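Plate room notebook, Skavomcombe
February 2021

Plate wiping, damping, and the matter of the grey corner

Picking up from the last entry, which ended with me saying the grey corner was a pressure problem and that I would have it sorted by lunch. It was not a pressure problem. I have left the entry as it stands, for honesty's sake, but drawn a line down the margin.

For anyone reading who hasn't been at the press lately: proofs from the harbour plate are coming off the Geraghty with a flat grey bloom in the lower right corner, about the size of a playing card. The rest of the plate is fine. The sky is good, better than the drawing deserves. The corner looks as though somebody has breathed on it.

Things already ruled out, with dates where I remembered to write them down, so no dates:

Blankets. Swapped front to back, then end to end. Bloom stayed put.
Bed. Straight edge across it both ways, feeler gauge underneath. Nothing worth mentioning.
Roller pressure. Opened up and reset from scratch on both sides, then opened up and reset again when I lost my place.
The plate itself. Turned it round on the bed so the corner went through first. The bloom went with it, and at this point a brighter person would have stopped adjusting the press.

So it travels with the plate. Either the surface is different in that corner, or I am doing something different to it with my hands. I cleaned the plate right back with white spirit and put the loupe on it. There is a very slight tooth to the copper down there, finer than the aquatint and not put there on purpose. Foul biting is the polite term. The ground must have been thin, and the acid went for a wander.

That explains why ink holds. It doesn't explain why some proofs are much worse than others, and that bothered me enough to do what I should have done at the start, which is wipe the same plate in different ways and keep everything else still.

Ink is the Asturetti bone black, from the older tin, let down with a little copperplate oil. Paper is the Brurkcombe heavy white, torn to size. Plate warmed on the hotplate at 40 degrees and checked with the probe, because the dial on the hotplate is more of an opinion.

Scrim only. Stiff scrim, then softer scrim, no hand. Strong overall tone, which you'd expect. Bloom visible but it has company, the whole plate being a bit grey. Rather handsome, if you wanted fog.

Scrim then hand. My usual way. Sky clears beautifully. Corner stays grey and looks worse for everything around it being clean. The side of my hand comes off the plate just before that corner, every time. I had never noticed. I have been wiping plates for a long while and evidently finish each stroke by waving goodbye to the bottom right.

Scrim then tissue. Flat wipe, soft facial tissue folded into a pad, turned often. I used whatever was to hand, then got interested and tried different sorts. They do differ. The softer ones lint, and lint on a warm plate is a misery, as every fibre prints as a small white worm. The firmer ones drag less ink out of the line and leave a cleaner surface. Anything with lotion in it should be kept for colds.

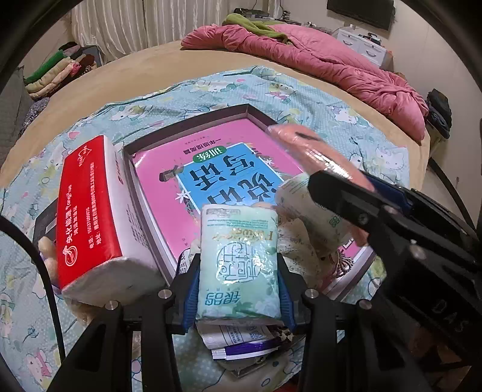 Tissues in their packets, with the pink workbook in the box lid.

Scrim, hand, then one tissue stroke across the corner only. Best of the lot. Bloom down to something I would not point out to a customer. It needs a light touch, going with the edge of the plate, and you have to stop while it still looks as if it needs another go. I did not stop on the second attempt and took the ink clean out of the mooring lines, so the boats in that one are held in place by faith.

Telephone directory paper was the traditional thing here and I'd still rather have it, but the last directory in the cupboard is down to the plumbers and they have to be rationed.

Damping next, as it got mixed up in this and I want it separate.

The worse proofs were nearly all from the top of the stack. The paper had been damped the evening before and left under plastic with a board on top, and the top sheets had dried along the edge where the plastic doesn't tuck in. Dry paper doesn't reach down into the line properly, so the lines go thin, and thin lines next to plate tone make the tone look heavier. Two faults dressed up as one. I weighed a dry sheet and then the same sheet damped and rested, wrote both figures on the back of my hand, and washed my hands. Will do it again.

New rule for damping, until someone finds a better one:

Sponge every other sheet, both sides. Stack, wrap, turn the whole packet over after an hour. Leave overnight under the board with the plastic folded in properly at all four sides, like a parcel you expect to be judged on. In the morning, take the top sheet and the bottom sheet off and use them for first proofs. No shine on the surface when it goes on the plate. If there's a shine, blot and wait.

The damping tray has also gained a faint smell of ponds. It wants emptying at night. I am writing that here because I've said it aloud several times to no effect, including to myself.

What to do about the corner

Burnishing is the proper answer. I had a go at the outermost bit, with oil, small strokes, and it does come up. Pulled a proof after and there's a clear difference where the burnisher has been. There is also now a slightly too bright patch next to the grey one, so the harbour wall appears to be lit by a torch. That will soften once the rest is brought up to match. Or I shall add a torch.

The edition is meant to be 50, with 2 kept back for the Brurkcombe show in June. I don't want to depend on a special tissue stroke for every one of those, as my attention goes somewhere around mid-afternoon and the prints would make an accurate record of it. So burnish first, then go back to the ordinary wipe, with the hand going all the way off the edge of the plate this time.

Bevels need looking at too. The left one is catching ink, and the wipe on the edge is taking longer than the wipe on the image. File, then scraper, then burnisher, in that order. I've done it the other way about and would not recommend it.

Stock, as I was in the drawer anyway: 174 sheets of the heavy white, good ones. There's also a pile of sheets with soft corners that will do for proofs, and a few that have been used to stand mugs on. The mug ones are nice paper. Please stop.

Scrim is low and the new roll has so much size in it that it stands up by itself. Needs working between the hands over the bin before it goes anywhere near a plate. Bone black will see out the edition if the skin is kept off it, so greaseproof down flat on the surface, no air, lid on. The newer tin is stiffer than the older one and I haven't tried it on anything that matters.

To do:
Burnish the rest of the corner, proof, compare against the ones pinned up by the sink.
Weigh paper dry and damped, and write it on paper.
Bevels.
Empty the tray.
Find out who has the good loupe. The one in the drawer has a chip in it, and I spent some time this morning examining a flaw in the copper that moved when I did.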